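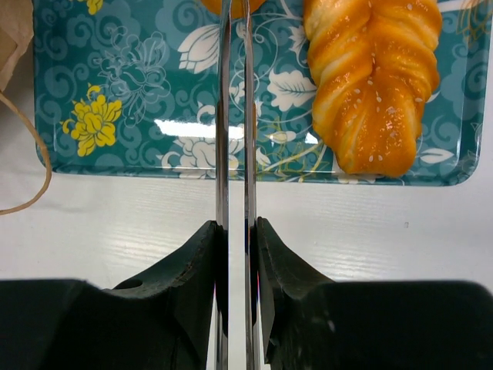
House rules for the gripper bench

When Ruth Usuga started recording robot arm sessions at Surar, the rules fit on a sticky note. Keep your hands out of the way. Save the file. Don't eat the props.

The list now runs to five pages, and most of it deals with small things. What goes on the table gets written down before the arm is powered. The tray or mat, the bag and the pastry each get a line on the setup sheet, along with which way they face. If something is moved by hand between runs, the run gets a new number.

Shiny surfaces have their own paragraph. Glare on a teal tray can hide a pattern from a wrist camera, and the operator at the next station may see none of it. The rule is to check the wrist view before the first motion and note any bright patches. Operators may turn a lamp. They may not swap the tray in the middle of a set.

"People want to fix the table," Usuga says. "I want them to write down what the table was."
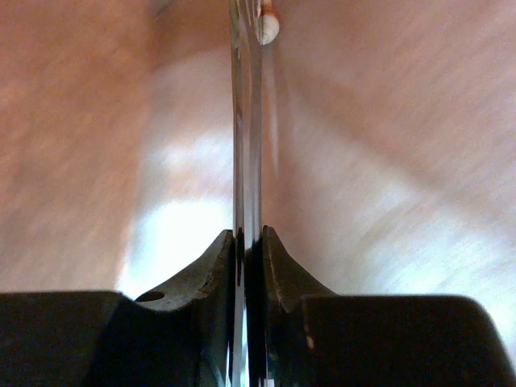

Clear parts get a slower approach speed. Surar caps it at 70 millimeters per second for anything transparent or thin, and the operator keeps one hand on the stop button until the fingers have opened again. Finger wear is checked at the start of each shift. Scuffs on a mount are logged and left alone. A loose mount ends the session.

Ustyna Semeniuk wrote a similar set of rules for Nuvine, a smaller shop in Tamport, and she disagrees with Usuga on one point. Surar allows a run to be deleted if the operator made an obvious mistake. Nuvine keeps everything and tags it. Semeniuk says her team went back through 2000 tagged runs last December and reused a good share of them. Usuga says her storage bill would not survive that.

Both shops follow the same rule on strings and cords. A paper bag with a cord handle can be used, but the position of the cord goes on the sheet, and the arm may not pull against a cord that is looped around anything fixed. A second person has to sign off before the first run.

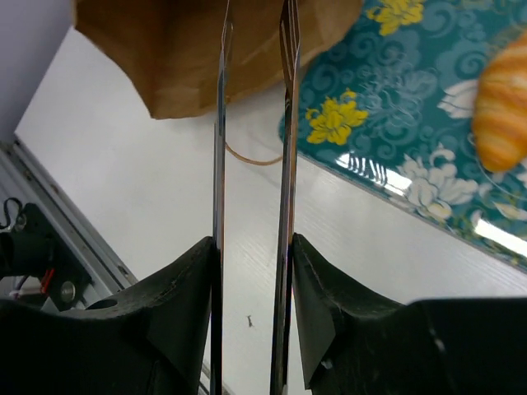
Page last changed: 2024-06-26

Cables on the robot itself are covered in a separate section, borrowed from a checklist by Kuzmenko, the firm that services the arms at both sites. Look along the rail, look at each connector, and move the arm through its full range once at low speed with the table clear. It takes roughly 2 minutes. Semeniuk has made it the first item on the Nuvine sheet. At Surar it is still on the last page, and Usuga plans to move it up in the next revision.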